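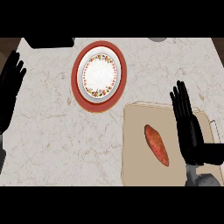
Borel Releases Tovum Kitchen Package for Two-Handed Robots

BRORNTON, 20 February 2020. Borel has opened orders for Tovum Kitchen, a software package that lets laboratories and equipment makers practice household handling work with a simulated two-handed robot. The package is the second in the Tovum line and the first to cover food preparation and table setting. It is offered under a yearly license, with a separate rate for schools and public research bodies.

Tovum Kitchen contains 1203 objects and 15 task families. The objects include produce, plates, bowls, cutting boards, pans and storage containers, each supplied with a weight, a surface friction setting and a collision shape that can be edited by the user. Task families range from moving one item to a named place, such as a sweet potato from a cutting board to a dish, to longer jobs in which several items must be sorted and put away in order.

The robot model has two arms with multi-fingered hands. Users work with a view from above the counter, in which both hands can be seen together with the objects they are to handle. Further views may be added at any point in the room. The view is saved with the joint positions of both arms, so that a recorded session can be replayed or used later as training material for a control program.

Layout and surfaces

Each task may be run with a fixed layout or a changing one. Under the changing setting, the software selects the counter surface, the tableware, the items of food and their positions at the start of every run. Stone countertops are supplied in a range of veined patterns, and dishes are supplied both plain and with decorated borders. Dishes may be placed directly on the counter or stacked on a larger plate. Borel states that the range was made wide on purpose, as control programs trained against one plain surface often fail when the surface is changed.

Produce was given particular attention in this release. Long and tapered vegetables are difficult for a robot hand to hold, and their resting angle affects which grasp is suitable. Skin color, surface marks and outline vary from one item to the next. The user can set the starting angle by hand or leave it to the software.

Soft and cut foods are not included. Liquids are also outside the scope of the package, and containers are treated as empty unless a solid item is placed inside them. Borel has said that cutting tasks are under study but has given no date for them.

Trial use at Aguirre

Before release, the package was tested during January by Aguirre, a maker of serving equipment for hospital and school kitchens. Aguirre used it to prepare a tray-loading program ahead of tests on its own equipment. The trial covered 2 workstations and ran without a dedicated graphics server.

In its written report to Borel, Aguirre rated the task editor and the replay function as good. It found the setup guide incomplete in the sections dealing with hand control, and it asked for clearer messages when a grasp fails. The report also noted that dark hands are hard to read against dark backgrounds on some monitors, and it recommended that users be able to change the color of the robot. The setup guide has been rewritten for the release version. The color setting will follow in an update, which license holders will receive at no added charge.

Aguirre further advised that results from the simulation should be checked on physical equipment before any change is made to a working kitchen line. Borel has added the same advice to its license terms. The company does not present the package as a substitute for safety testing.

License and support

The standard license covers one site and any number of named users at that site. It includes the full object set, all task families, the task editor and support by email. The school and research license contains the same material but may not be used for paid contract work. Both licenses run for one year from the day of activation. Sessions recorded during the license period remain the property of the user and may be kept after it ends.

Holders of the first Tovum package, which deals with shelf and bin handling, may move to Tovum Kitchen at a reduced rate. Tasks written for the earlier package will open in the new one, although tasks that use the older two-finger gripper must be set up again for the multi-fingered hands. A conversion guide is supplied with the download.

Custom objects can be brought in by users who wish to work with their own tableware or equipment. Borel also accepts orders for object modeling, priced by the piece. Customers placing such orders are asked to send the outer measurements and weight of each item along with clear photographs taken from several sides.

Borel will hold introductory sessions at its Brornton office for new license holders. Places are limited and are assigned in the order in which requests are received. Requests for a session, a price sheet or a trial copy should be sent to the Borel sales office and should state the type of license wanted and the operating system in use at the site.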